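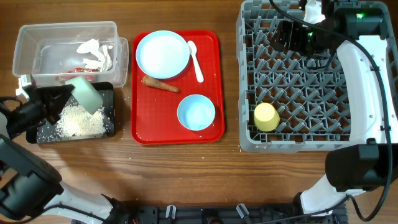
Posted in: Home & Kitchen / Clearing Up

ok. lunch table. doing it now before I sit down, because if I sit down it's over

order of attack – rubbish first, then scraps, then dishes into the rack. I always start with the dishes and then theres no room to scrape anything

tissues. why do we go through so many tissues. the scrunched up ones go in the clear tub with the wrappers and the whole lot gets tipped in the bin in one go. best habit I've picked up all year

grains on the black tray. little bits of it right out to the edges. do NOT wipe rice with a wet cloth, you just end up with gluey rice and a gluey cloth. learned that at the Stadel flat, 6 of us and one sponge

dry brush, tip, done

red tray is staying forever btw. got it at Skamari, marked down, one of those shops where you go in for pegs. everything rides to the table on it and everything rides back. fewer trips

green cup – the pale one. favourite colour in the cupboard, always the first one used

someone asked about the table. wood, brown, second hand, 145 bucks off a family in Tallitz who were moving in September. took the legs off to get it up the stairs. oil it when I remeber, so almost never

dish rack lives ON the table at our place, yes. the bench is 42 cm deep and the kettle's got most of that. you'd do the same

Arumugam dish brush update for those following along: bristles still fine, handle a bit slippery. would buy again

right, kettle on. still havent found the lid for the big container

2/8/21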